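Steltavwood Shared Bench Rules

README and data card, revised 2025-09-22

What's in this folder

These are the working rules for recording sessions where a person and a robot arm share one table, together with a short card on the recordings made under them. The rules came first, as a single sheet taped to a cupboard door, and they have grown a good deal. We're very fond of them! They have made the work calmer and the recordings better, and we'd love other small labs to pick them up, pull them apart and send back improvements.

The folder holds:

RULES.txt, the full rules, with a change note for each
CHECK.txt, the one-page check used before each session
OBJECTS.txt, the list of things allowed on the table
sessions/, the recordings, one folder per session
notes/, the session notes, typed up from paper
README.txt, the file you're reading

If you only have time for one of them, print CHECK.txt and stick it up where the operator stands. Large type, please. The first version was in tiny grey letters and people simply stopped reading it.

Who it's for

Anyone running a slow arm near people's hands, in a lab, a workshop or a classroom. We wrote the rules for tabletop handling: pick up, put down, hand over, hold steady while the other party does something. They don't cover mobile robots, and they don't cover arms that carry blades or anything hot.

They also aren't a safety standard. Your own risk assessment and the law where you work come before anything written here, and if one of our rules clashes with either, drop our rule and tell us. We try to use the same words as the published standards on robots working near people, so that somebody trained on those can find their way around, but we don't claim that following this folder makes you compliant with any of them.

The people rules

P1. One person gives the commands and one person works at the table. They agree before starting who is which, and they say it out loud.

P2. The person at the table knows where both their hands are going before the arm moves. "I'll hold the case, you come in from the left" is plenty. Long briefings get forgotten.

P3. Either person can stop the session at any point, for any reason, and doesn't have to give the reason. The word is "stop". We did try a special code word for a while, and in a hurry everybody shouted "stop" anyway, so now the rule matches what people do.

P4. After a stop, both people say "ready" before anything moves again. A nod doesn't count.

P5. No rings, bracelets or lanyards round the neck within reach of the gripper. Long sleeves are allowed if they fit at the wrist; loose cuffs get rolled or pinned.

P6. Visitors stay behind the floor line. Someone taking part in the session may cross it, and so may the operator, but only while the arm is paused.

The rule that gets argued over most is P2, and we think it's the best one in the folder. It slows the first few minutes of a session down and then speeds up everything after. People who have planned where their hands go don't snatch them away when the arm comes close, and the arm's operator doesn't have to guess. Newcomers usually find it silly for one session and then start insisting on it themselves, which is a lovely thing to watch.

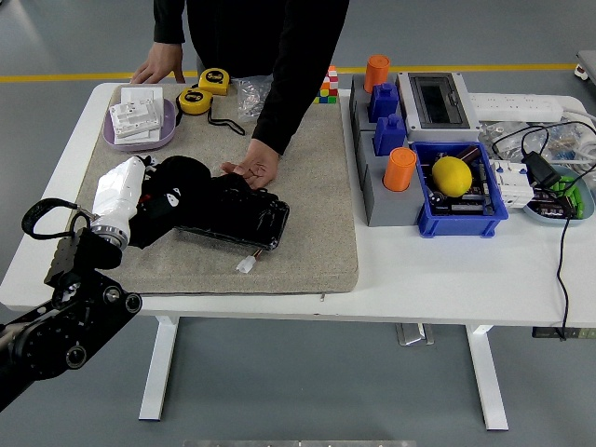 Planning of that sort also shows up in the recordings. When a hand rests on an object to steady it, we want it to stay there for the whole of the action, so that whoever labels the session later can mark a clear start and end. A hand that hovers, lands, lifts and lands again is very hard to label well. So P2 does two jobs, and we were delighted when we noticed.

The table rules

T1. Clutter is welcome. Real benches are messy and we want the arm to cope with mess. Each thing on the table must still be on the list in OBJECTS.txt, or be added to it before the session starts.

T2. Nothing on the table is connected to the mains unless the session sheet says so and names the reason. Power strips, plugs and adapters may be there as objects.

T3. Bare wire ends are folded back or covered before the item is handed out. Check small plugs with short leads in particular; they are easy to miss.

T4. Soft things go on the table with their full size in mind. Cloth and plush can be dragged, and whatever is resting on the cloth comes with it.

T5. Food is allowed as an object. It is thrown away after the session, never eaten, and not kept for the next one. (We learnt this with a pear. The smell was remarkable.)

T6. Straps and cords may lie on the work surface, but the loop end should be open and visible. A closed loop tucked under something is a snag waiting to happen.

T7. Any cable that drops off the table is checked along its full length, floor included, before the arm is switched on.

The arm rules

A1. Speed is set at the lowest step for any session with a person at the table. It may go up one step after the first ten minutes if both people agree, and it goes back down after a stop.

A2. Grip force is set for the softest object on the list, and stays there for the whole session. Changing it halfway through is the mistake we made most often in the early days — it never feels like a big change to the person making it.

A3. The arm's own cable is checked by moving each joint slowly through the range the session needs. Some slack is right. If the loop can reach an object on the table, tie it in.

A4. The gripper opens before the arm backs off. Sounds obvious, and yet!

A5. The stop button sits within reach of the operator and is pressed once, on purpose, before every session. Write down that it worked.

About the recordings

The folder currently holds 372 session recordings, made under the rules as they stood in version 2. The sessions recorded before April used an older sheet without P4 or A5, and we have left those out altogether. They may come back as a separate set once somebody has gone through them with proper care.

Of the sessions here, 42 were stopped early under P3. We keep them, and we ask you to keep them too if you build on this set. A stopped session is a good session. It shows the rules in use, and the moments leading up to the stop are some of the most useful material we have.

Each session folder has the video, the arm's joint log, the session sheet and a short text note. Wistido is the small tool we use to line up the video with the joint log; it comes with its own readme and is happy on a fairly old laptop. The label names follow the Ranjbar list, which we chose for its plain verbs: hold, press, pull, lift, pass, let go. If a label needs more than three words, we take it as a hint that the action should be split.

Known gaps

Most of our sessions are seated or standing at one side of one table. We have very little with a person reaching across the arm, partly because P2 makes people avoid it. We have few left-handed participants. Small electrical parts turn up far more often than kitchen things, so anyone training for home use should bring in other material as well.

The labels for soft objects are the weakest part. Two people looking at a gripper touching a piece of fabric will often disagree on whether it is pressing or holding, and so far our notes on that are thin. Help here would be very welcome.

Consent and privacy

Everyone who takes part signs a sheet beforehand and can withdraw later. Faces are kept out of the video where we can manage it, and blurred where we can't. Names are not stored with the recordings. If a participant withdraws, the session is deleted from the next release and we ask people who hold a copy to delete it as well.

Changing a rule

Please do suggest changes! Write down the rule number, what happened, and the wording you would like. Short wording wins. A proposed rule is tried out for 100 sessions before it goes into RULES.txt, and the change note records what people thought of it, grumbles included. The trial sheet is borrowed from the Dometti workshop next door, who use it for their woodworking rules, so a few of the boxes mention sawdust. Leave those blank.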